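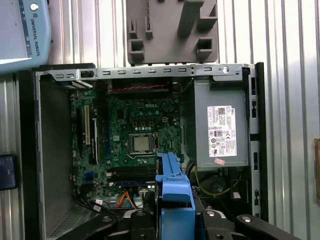 Who can sign up for the repair evenings?
Anyone over 16 who lives in or near Kitberg and has a few free evenings in October. You don't need any experience, and you don't need to own a computer.

I'm Ilse Postma and I run the Atinga repair evenings, and I'm looking for 8 people for the next round! We take in old desktops that offices and families have given up on, clean them out, swap whatever needs swapping, and pass them on to kids who are doing their homework on a phone. Last year I did most of the sign-ups by shouting across the library, so consider this a big step forward.

We meet for 5 evenings, 6:30 to 9, upstairs at the old Bumier shop (the door sticks, give it a good shove). The first night is mostly coffee and learning which screws go where. After that you pair up and get a machine of your own to look after.

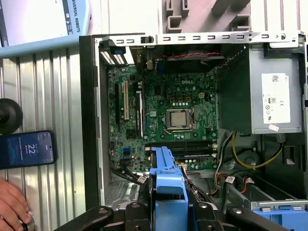

Nhyira Acheampong teaches the hardware part and she is endlessly patient, even with me, and I once put a hard drive in upside down and argued about it. Maximiliano Campos does the software nights. If you'd rather keep your hands off the insides, tell us! We also need people to wipe down keyboards, write labels, and call families when a computer is ready.

It's unpaid, sorry, but there's soup and bread every time, and Pirnirance is covering bus fare if you ask for it. Closed shoes, please. Bring reading glasses if you use them, the print on those parts is tiny.

To sign up, leave a note for me at the library desk with your name, your phone number, and any evening you can't make. There's a drop-in on Saturday at 10 if you want to look around first. Afia Ofori will be there with the key, and probably cake.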